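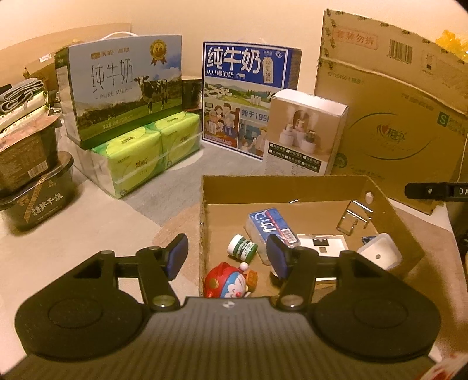
According to one reader's comment under our March strings round-up, the Bremis clip-on tuner goes flat on batteries faster than anything else in the case, and players on a budget should look at the Grikent instead. I have now used both, so this review takes in that complaint as well.

## Bremis clip-on tuner

The Bremis is a small tuner for guitar, bass and ukulele. It clips to the headstock and picks up the vibration of the string, so a noisy room doesn't bother it much. The display turns from amber to green when the note is in tune. I read it easily indoors, less so at an outdoor gig in Nurnlow with the sun behind me.

It settles quickly on the top four strings of a steel-string guitar. The low E takes longer, and in drop D it wavers before making up its mind. Playing the harmonic at the 12th fret helps. On a nylon-string it was a little slower throughout.

The clip is firm and has rubber pads. They left no mark on a satin neck, but I would take the tuner off a lacquered headstock overnight.

## Battery

My first cell lasted 53 days with playing on most evenings. The Grikent is still on its original one. The Bremis switches itself off after 3 minutes without a note, but the button is easy to press in a gig bag, and I found mine lit up 2 times. The reader has a point.

## Against the Grikent

The Grikent has a bigger screen and a stiffer button. It is also heavier, and its hinge droops on a slim headstock. For accuracy I couldn't separate them.

## Verdict

I prefer the Bremis for its speed and its clip. If you tune once a day at home, buy the Grikent. Keep a spare cell in the case with either.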